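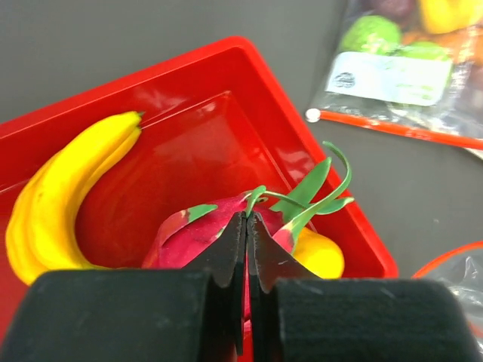 Page last changed: December 20, 2023

Visit to the Bastura fruit market and packing hall

We went to Bastura in April, two of us, on the early train from Modov. The trip takes just over 9 hours with the change, and the second train has no food on it, so bring something. From the station it is a short walk downhill to the market. Follow the tram line until it bends and then keep going straight.

The market has been on the same site since 1649, according to the stone over the east gate. The hall itself is much newer. It has a high iron roof, a concrete floor that slopes to drains, and stalls in long rows with the wholesale end at the back. Visitors can walk through the retail rows whenever the market is open. The packing hall next door, which belongs to a company called Prullska, can only be seen on a guided visit. We had booked by email a few weeks earlier and got a reply the next morning.

The guided visit starts at the loading dock. You are given a hairnet and a paper coat and asked to take off rings and watches. Our group was small and everyone could hear the guide, even near the washing line.

Bananas come in green and go straight to the ripening rooms. There are 5 of these, each with its own thick sliding door and a chart clipped outside. We were allowed to stand inside one that was between loads. The guide explained that the rooms are kept at different stages so that something is always ready to ship, and that buyers order by color. Shops want them greener than market stalls do. Most of the questions from the group were about this part, and we stayed longer than planned.

Dragon fruit is a smaller business. It arrives ripe, bruises easily and is sorted by hand on padded tables. The green tips on the skin are what the sorters check first – if they have gone brown and dry, the fruit is sold for juice. We tasted white and red flesh side by side. The red was a little sweeter. Neither had as much flavor as I expected, though the texture was good cold.

After the packing hall we had lunch at the Hosoda counter, at the north end of the retail rows. It does soup, rice dishes and a fruit plate, and you eat standing up. The soup was good. The fruit plate was mostly melon. Prices are on a board behind the till and they take cards.

Some practical notes. The packing hall is cold, so wear a sweater under the paper coat. Closed shoes are required, and one person in our group had to borrow rubber boots. There are steps up to the viewing walkway and no elevator that we saw. The restrooms are by the east gate and need a coin. Photos are fine in the market but you should ask at the stalls first.

The stalls begin packing up soon after lunch – do your shopping before the tour if you want a choice. We bought mangoes and a bag of limes, and carried them back to Modov the next day.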